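Weramow Air support desk
Ticket: Fare sale price not applied at checkout, Plernalari route
Status: Resolved
Queue: Web bookings

Reported problem

Customer was booking a round trip from Clevby to Plernalari in March on the sale fare. The search page showed the sale price both ways. On the payment page the total went up to 262 dollars and the sale label was gone. Customer went back, searched again, got the sale price again, and saw the same jump on the payment page. Three attempts in all. The third one ended with the message "Fare no longer available."

Customer also asked whether the bank hold from the second attempt would be released.

Trip details given by customer

One adult, one checked bag, one carry-on. Loyalty number entered, 2000 points on the account. No points used toward the fare. Customer asked if a cardigan worn on board counts toward the carry-on limit. It does not.

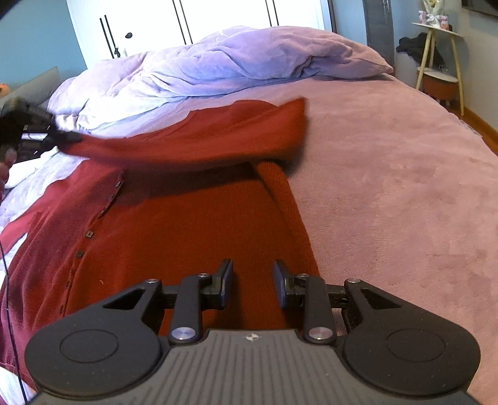 Attachment 1: red knit cardigan, on the bed

First checks

9:10 a.m. Pulled the fare record. Sale fare is open on both legs, seats left in the bucket on each. Not sold out.

9:25 a.m. Ran the same search on a test account with no loyalty number. Sale price held all the way to payment. Ran it again with a loyalty number. Price jumped.

9:40 a.m. Asked customer to clear the browser cache and try once more without the loyalty number. Customer replied that the price held but did not want to lose the points, so stopped before paying. Told customer not to try again until we wrote back. Repeated attempts can put more than one hold on a card.

10:05 a.m. Checked the payment log. One hold from the second attempt. The first and third never reached the bank. Sent a release request. Most banks clear these in a few business days and we can't speed that up from our end.

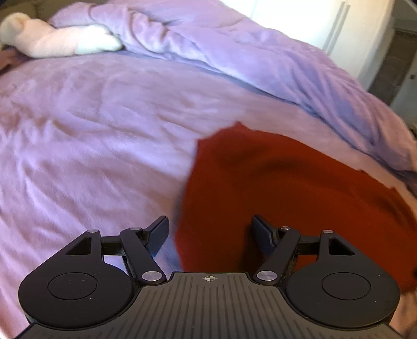
Attachment 2: red cloth on the bed

Cause

When a loyalty number is entered, the site sends the booking through Farah, the points system, to look for member fares. Farah still had last season's fare table for the Plernalari route. It did not recognize the sale code, so it dropped it and returned the regular fare. Bookings with no loyalty number skip Farah, so they were not affected.

The "Fare no longer available" message on the third attempt was a separate thing. The seats from the second attempt were still being held in the customer's name, and the site will not let the same name hold a second set on the same flight. The wording is misleading. Passed to the web team as its own ticket.

What was done

1. Released the held seats by hand.

2. Loaded the current fare table into Farah and ran 300 test searches with loyalty numbers. Sale price held on all of them.

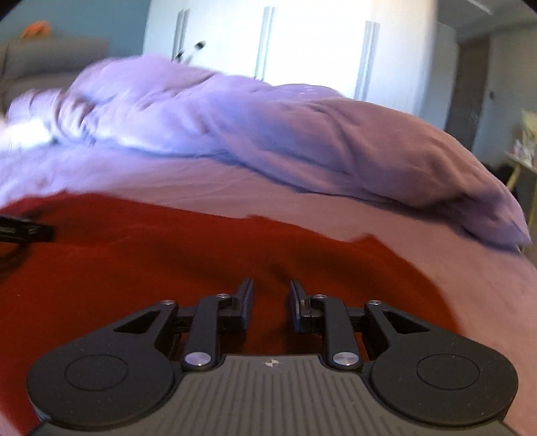

3. Rebooked the customer at the sale fare over the phone, with the phone booking fee waived. Loyalty number added. Points will post after travel.

4. Added a note to the agent screen: if a member reports a price jump on a sale fare, check the fare table date in Farah before asking them to clear the cache.

Customer follow-up

2:30 p.m. Customer confirmed the e-mail receipt arrived and the amount is correct. Hold still showing at the bank. Advised to contact us again if it is there after the bank's own release period.

Ticket closed. Reopens if customer replies to the confirmation e-mail.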